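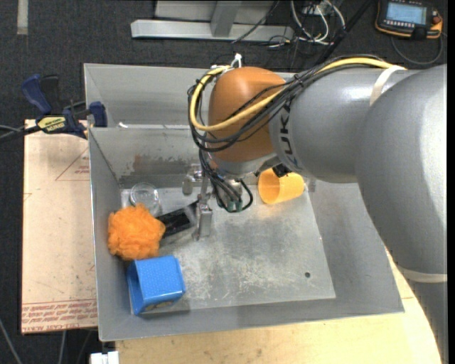 What causes a bin-picking arm to report a successful grasp when it is holding nothing?

In our cell it was mostly the arm's own cables, which pressed on the fingers hard enough at low wrist heights to look like an object between them.

5.2 The phantom grasp fault

The longer answer took us most of November. The Folora controller decides that a grasp has succeeded when the fingers stop short of fully closed and stay there under load. This is a sensible rule, and it had served us well on the flat test table, where the wrist never had to go very low or turn very far. Then we moved to the sheet-metal bin (Figure 4), and the success rate improved. We were pleased about this for longer than we should have been.

The bin trials used the household set: cups, a clear glass, a mesh bath pouf, a blue plastic container and a few flat things that are no pleasure to pick from a metal floor. Over 824 attempts, the controller logged its best numbers to date. The Illus logger, which watches the drop-off tray and has no opinion about fingers, logged rather fewer objects arriving. We first blamed Illus. We recalibrated it twice and replaced its power supply, and it went on reporting the same unwelcome thing.

Figure 4. The bin-picking cell, with the gripper lowered toward the bin floor. Cable loops hang below the wrist beside the gripper.

The mismatched attempts had two properties in common. All of them took place within 21 mm of the bin floor, and all of them followed a wrist rotation toward the rear wall. In that posture the lower cable loops swing inward and lie against the finger linkage. The fingers close, meet the cables, stop, and hold. The controller sees a firm, stable grasp on an object of modest width and carries it with great care to the tray, where it lets go of it.

The pouf made matters worse. It compresses so readily that we had already relaxed the closing-force threshold to stop the controller from rejecting real grasps on it. The relaxed value also happened to admit the cables. With the threshold put back where it was, most of the phantom grasps went away, and so did the pouf results, which fell to a level we report in Table 2 without further comment.

A more serious version of the fault occurred once. The controller, believing it held a cup, refused the operator's request to reopen the gripper over the bin, as its drop protection requires. It then began the transfer with one loop caught in the linkage. The operator stopped the arm from the pendant. Nothing was damaged except a connector, and the drop protection had behaved exactly as specified, a sentence that appears in our incident notes with no visible enthusiasm.

We made three changes. The cables were tied higher on the wrist housing and the loops below it shortened by 15 cm. The controller now closes the gripper once on empty air at the picking height and compares the result before it descends the last stretch. The operator's reopen command overrides drop protection whenever the arm is stationary. Farquharson mounts, which route the cables through the flange, would remove the problem at its source, and we would have fitted them had the Horico adapter plate lined up with either set of holes.

The empty-air check adds time to every cycle and does not catch a loop that shifts after the check is made. We saw this happen in 4 of the repeat trials. These are counted as failures in Section 6, along with everything the controller was sure about and Illus was not.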